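Kultmont Robotics Club Forum > Student Projects > Bimanual

Thread: Tool sorting task, right arm stalls over the box

The spring project is a two-arm tool sort. Tools start on the table, both arms are teleoperated from the leader pair, and the recorded episodes are used to train a policy. The target is wrenches and hammers into the teal box, cloths left where they are. We have 18 usable episodes so far. The policy trained on them reaches the box, then the right arm hesitates over the lid and the two grippers end up too close to each other. Joint logs and the config file are in the club folder under Stimix.

I would like opinions on the start layout before we record more.
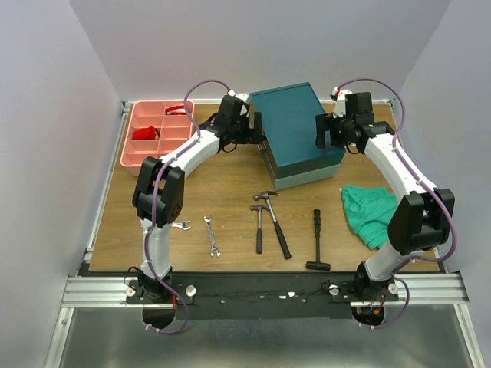

Posted by nzein, March 2, 2024
Nizar Zein, bimanual group

Current layout: tools in a row across the middle, box at the back center, organizer tray in the back left corner, green cloth on the right. Both arms come in at the box from opposite sides. The idea was symmetry. Each arm handles whatever is on its own side, and neither has to cross the midline.

Control loop and logging are unchanged from last term. Gripper force limit is at the default. The stall shows up in the commanded positions as well as the measured ones, so I don't believe it is a motor problem.

Questions:
1. Is 18 episodes simply too few for this?
2. Should the box move off center?
3. Does anyone have a working handoff example in Segura format?

--

s_boettcher wrote:

1. Yes. 18 is too few for two arms with that many object types.

2. I would leave the box alone and fix the demonstrations first. I replayed episodes 2 and 3. In one the operator opens the lid with the left gripper, in the other with the right. The policy is averaging two strategies, and an average of those two is an arm that hovers. Pick one side for the lid and write it in the protocol.

Svenja

--

collado_a wrote:

Disagree on the box. Centered, it forces both wrists into the same volume and you are relying on the operators to keep them apart. Offset it to the right and give the lid to the right arm permanently. The left arm then only fetches. You lose symmetry, but I don't see what symmetry is buying you here.

Also check the cable loops on the outside of the arms. If a loop pulls at full reach, the operator compensates without noticing and the compensation ends up in the data.

--

s_boettcher wrote:

> Offset it to the right and give the lid to the right arm permanently.

Then the left arm has to reach across for every drop. You have moved the crowding, and the elbow is now involved too. With the lid assigned to one arm the centered box works. Randon was run that way.

--

collado_a wrote:

Randon had no lid. It was an open bin.

--

s_boettcher wrote:

Correct, I had the earlier version in mind. I still think the protocol comes first. It costs nothing to change.

--

ozabala wrote:

Both changes are testable, so test them separately. Changing the layout and the protocol in the same batch will tell you nothing about either.

A few notes from the teaching side, as I will be grading this:

The report needs a start state that another group can reproduce. "Tools in a row" is not sufficient. Mark positions on the table or use a printed template.

Reduce the object set. Hammers and wrenches need different grasps, and the hammers are long enough to be awkward at the box. Get wrenches working alone.

Olga Zabala
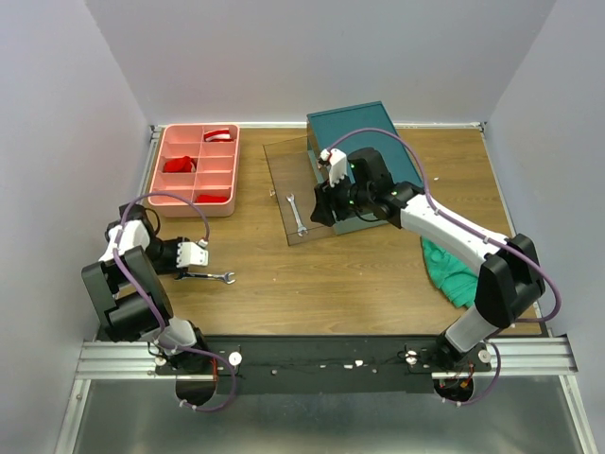 Once that works, vary the surface. A wrench on bare wood and a wrench on a clear sheet are different problems for the cameras, and the wrist approach height should be logged for each. Keep the cloth and the tray in place as distractors, otherwise you will have to record everything again when they come back.

--

nmontes wrote:

Nizar, regarding question 3: I have a converter for Segura, but it drops the gripper channel if the file has more than 2748 steps. Trim the idle time at the start of each episode and you should be under that. I can put it in the Stimix folder.

I side with Anselmo on the box, for what it's worth. The last group I was in spent most of a month on near contacts at the center.

--

nzein wrote:

Thanks. Plan for the next batch:

- Wrenches only, hammers removed.
- Right arm owns the lid in every episode.
- Box stays centered for this batch. If the stall persists, offset it and record again.
- Start positions from a printed template.
- Bare table first, clear sheet afterward as its own set.

Nerea, please do upload the converter. Our longest file is over the limit, but a lot of that is the operator waiting for the recording to start.

--

collado_a wrote:

Fine with me. Please keep the old episodes in a separate directory and do not mix them into the new training set. And log which operator recorded which episode, there is no field for it in the current config.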